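Trusville Community Help
Home and Interiors: Walls, Floors and Small Rooms

Decorating a small space with white tile and dark teal floral panels: grout, trim and flowers

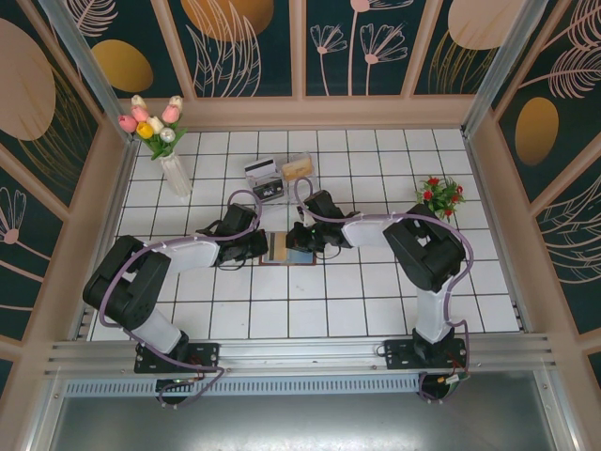

Posted by Avby

I am responsible for the finishing of a small enclosed area and would welcome guidance from members with experience in wall panels and tile. The floor consists of square white tiles with dark grout lines. The walls have been covered in dark teal panels with pale pink line drawings of flowers, leaves and feathers, together with oval shapes in gold and beige. Beige wooden trim runs along the panel edges.

The panels were selected from a sample sheet in a showroom, and the full effect is stronger than the sample suggested. Before any further money is spent, I would like to settle the following matters.

First, the grout. One party to the project believes that the dark lines compete with the wall pattern and wishes to have them lightened with a grout colorant. I am inclined to leave them as they are, but I have no firm basis for that view. The panels are to remain in any event.

Second, the trim. The beige was chosen to match the ovals. It has been proposed that it be painted teal so that the joints become less noticeable. Would this be advisable, and what preparation would the wood require? It currently carries a clear water-based finish.

Third, the flowers. There is a clear glass vase of artificial tulips in pink, yellow, white and cream, and a small cluster of red flowers on the other side. The red was added late. I am uncertain whether it belongs with the panels, and whether two arrangements are excessive for a floor of this size.

Finally, I would appreciate advice on the routine care of artificial flowers. The last set I purchased became gray with dust and was discarded.

The remaining budget is 200 dollars, which must cover all of the above. Products requiring professional application are therefore excluded. Replies that distinguish between necessary work and optional work would be especially helpful.

Posted by Halero

The points are addressed below in the order in which they were raised.

Grout. I recommend that the grout be left dark. The wall pattern is made up of curved, irregular lines, and a plain square grid is a suitable companion to it. Lightening the grout would produce a nearly uniform white floor against a very dark wall, and the contrast between the two would increase. Going from dark to light is also the more difficult direction. Colorants generally cover well when a light joint is darkened. In the opposite direction, more than one coat is usually needed, and any missed spot will show. If the work must proceed, test the product on a few joints in a corner and allow it to cure for the full period stated on the label before judging the color.

The grout should in any case be cleaned before a decision is made. Dark grout often appears patchy because of a pale film left by soap or by the original installation. Use a neutral tile cleaner and a nylon brush, rinse with clean water, and dry with a towel. Do not use undiluted vinegar. It can damage cement-based grout over time.

Trim. The beige trim should be retained. It repeats a color already present in the panels and gives the pattern a clear boundary. Teal paint will rarely match a printed teal exactly, and a near match along every edge would be more noticeable than the present contrast. Should you decide to paint regardless, the following procedure applies:

Clean the trim with a mild detergent solution and allow it to dry.
Sand lightly with fine paper to dull the clear finish.
Remove all dust with a damp cloth.
Apply a bonding primer.
Apply 2 thin coats of paint, observing the drying time on the can between them.
Remove the masking tape before the final coat has hardened completely.

Mask the panels with low-tack tape only, and try the tape first in a place that is not easily seen. Printed surfaces differ considerably in how well they tolerate adhesive.

Flowers. The tulips are consistent with the walls, as the pink and cream relate to the line drawings and to the ovals. The red is the only strong warm color mentioned. It may be kept as an accent, or it may be replaced with a deeper pink if a quieter result is wanted. I would not add a third arrangement.

Classification. Cleaning the grout is necessary. All remaining items are optional, and the total cost of the necessary work should fall well within the budget.

Posted by Mai

I agree with leaving the grout alone. I had light grout put over dark in a laundry area, and by July it was coming away along the busiest strip. I paid for the remover as well, so it cost me twice.

I do not agree about the red flowers. Red against dark teal is attractive and I would keep them. Beige trim shows finger marks, however, and that should be considered if children use the space.

For the dust: a hair dryer on the cool setting, or a soft paintbrush. My own tulips are done about every 6 weeks. Do not put them in the sink unless the label says that they may be washed. The color came out of mine and stained the petals next to them.

Clean the vase too. A clear glass vase with dusty stems inside looks worse than dusty flowers.

Posted by Avby

Both replies are acknowledged with thanks. The grout will be cleaned and left in its present color, and the trim will stay beige. The red flowers remain under discussion, as the opinions received here are divided in the same manner as those within the project.

One supplementary inquiry: may the panels themselves be wiped with the same neutral cleaner used on the tile? The supplier's leaflet is silent on this point.

Posted by Halero

Not without a test. Begin with a dry microfiber cloth. If marks remain, use a cloth dampened with plain water and wrung out thoroughly, and work on a small section near the floor. Check the cloth for any transfer of color, particularly from the gold areas, as metallic inks can be less durable than the surrounding print. Keep moisture away from the joints under the trim. I would also write to the supplier and request care instructions for the panel by its product number.

Thread last updated April 2018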